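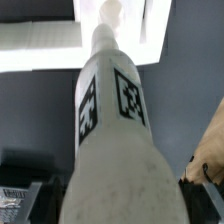

Figura 7. La pieza blanca con sus dos marcadores, vista desde la cámara de muñeca, con un dedo de la pinza a cada lado.

Puesta a punto de la cámara de muñeca en la celda Mussa

Esta sección la reescribí en mayo de 2022, después de que Jeptoo Tanui me devolviera la versión anterior llena de tachones (con razón, faltaba medio procedimiento). Doy por hecho que ya tienes la pinza montada y que el controlador Skallel arranca sin avisos. Si no, vuelve a la sección 2 y luego seguimos.

Antes de empezar

Ten a mano la pieza de marcadores, un paño sin pelusa y la llave pequeña del maletín Gruduvari. Los roces grises del cuerpo de la pieza no molestan, yo ni los toco. Los marcadores sí los miro siempre: bordes negros enteros y ninguna esquina levantada.

PRECAUCIÓN: baja el robot a velocidad manual antes de meter la mano entre los dedos. Parece obvio, pero a mí me pilló una vez el pulgar y todavía me acuerdo.

Pasos

1. Abre la pinza del todo y lleva la muñeca a la posición de revisión.

2. Coloca la pieza entre los dos dedos, con la parte ancha hacia la pinza y el cuello apuntando hacia fuera.

3. Gírala hasta que la cámara vea los dos marcadores a la vez. Uno de ellos puede salirte muy de perfil, estrecho y alto - mientras el programa lo reconozca, vale.

4. Abre Folex, entra en «Cámara» y pon la exposición en 3000. Si el fondo de arriba sigue saliendo casi blanco, bájala poco a poco.

5. Espera a que el brazo se quede quieto del todo y pulsa «Capturar». Con el brazo en marcha los bordes de los marcadores salen blandos y la medida baila.

6. Repite la captura desde 29 posturas distintas. Sí, se hace largo, ve por un café entre medias (con el robot en pausa, claro).

7. Pulsa «Calcular» y guarda el resultado con el número de la celda.

Nota: si Folex solo encuentra un marcador, no muevas la cámara. Gira un poco la pieza y prueba otra vez. Yo estuve una tarde entera aflojando tornillos del soporte y el problema era un ángulo tonto.

Nota: despeja los lados de la zona de trabajo antes de calcular. Una etiqueta con letras negras gruesas puede confundir al detector, sobre todo con poca luz.

Mantenimiento

Pasa el paño seco por la lente cada semana y repite el procedimiento completo si cambias los dedos o si la pinza se lleva un golpe. La próxima revisión general toca en noviembre. Apunta el resultado en la hoja de la celda, con tus iniciales.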